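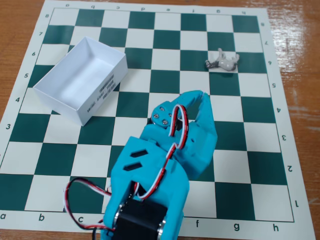

Budget question from a school club, asked before we spend money we can't get back. We've got $1000 for the year and I've been told a small printed arm will eat most of it once you count servos, a controller, a camera and spares. The supplier (Skarkach) wants to sell us two of their kits plus a "task pack" of plastic bins, foam shapes and a printed work mat, and the task pack is priced like it's made of silver. I can't see why a roll-up chess mat, a little toy figure and an open cardboard box wouldn't do the same work. The border already has letters and numbers printed on it, so you can write down where you put things. Am I missing something, or is the pack just padding?

Asked in August | 3 answers

Home | Ask | Topics | Members | Log in

Answer 1 (accepted)

Padding, mostly. We bought the Minby version of that pack and the foam shapes were chewed up inside one term. Put the money into spare servos. Ours were the first thing to go, always at the wrist or the gripper, and the postage on singles is a joke. I'd buy one arm, not two, and hold back enough for 4 or 5 spares and a proper power supply. Ask Skarkach in writing whether the listed price includes the supply. Ours didn't.

One caution on the mat. Roll-up ones curl at the corners when they're new, and if the mat creeps your g6 today isn't your g6 next week. Tape it down and mark where the base of the arm sits as well.

Answer 2

Depends what you want to do with it.

Answer 3

I'd go further and question the arm. Every club I've dealt with plans for the purchase and forgets the rest: cable replacements, reprinting cracked parts, somebody's evenings. We budgeted for 7 months and the thing sat in a cupboard for most of them. If you can borrow one from another school for a term, do that first. Also check the cable runs before you sign off on any kit. Loops of servo lead hanging out over the work area will catch on something sooner or later, and a bag of clips is cheap.

Akl do a cheaper arm but I wouldn't believe the payload figure until I'd seen it lift something.

Search this site: enter keywords Go

Related questions
Is the Murance controller worth the extra?
Second-hand servos, yes or no
Filament colour and part strength
Grant wording for robotics gear
Skarkach delivery times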